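I'll admit I bought the Javden Bench Rules for Arms and Hands because Kofi Mahama wouldn't stop quoting it at me. Kofi runs the evenings at our shared workshop and he had his copy so full of sticky notes it wouldn't close. Mine came in April, 146 pages, spiral bound (yes!! it lies flat), plus a pad of tear-off checklists and a laminated card you hang by the stop button.

So what is it? It's a house-rules kit for people who run a robot arm somewhere that isn't a factory. Bedrooms, church halls, the back of a store. It doesn't replace the real safety standards and it says so on page one, in big type, which I liked. What it does is take the stuff you half know already and put it in an order you can follow when you're tired.

The best chapter by a mile is the one on pick-and-place with soft things. I used to think soft meant easy, and wow, no. The book wants you to write down what counts as a good grasp before you start, so you can't fudge it later. It wants the drop spot fixed, the spare objects kept on the bed or table where the arm can reach them but isn't going to sweep them, and every cable given enough slack for the longest reach. There's a whole page just on cables! I have snagged exactly the cable they warn you about, so I read that one twice.

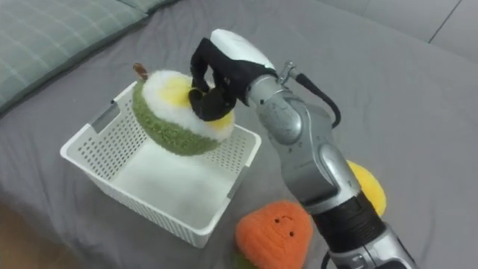
Issue 41, page 16

A plush fruit held over a basket like that is right where the Javden checklist gets picky. It has you call the grasp and the release as two separate results, and you don't get to tick the second one until the fingers have opened and moved clear. I grumbled about it for a week and now I do it without thinking. Same with the rule about hands: yours stay out of the basket until the arm is parked, even if the toy is sitting crooked and it's driving you nuts.

Gripes, then. The index is bad. I looked up "pinch" and got sent to "grip, see fingers," and then fingers wasn't there. The section on bedding and other loose fabric is two skimpy paragraphs, and I'd have happily traded the long history bit at the front for more of that. The checklist pad also uses a shiny paper that my pens hate.

I had the Cindance folder before this and it's prettier, with nice color tabs, but it reads like it was written for a plant manager. If you have one arm and a bed sheet, get the Javden. Kofi says the refill pads are cheaper if you split a box, so I'm in for half.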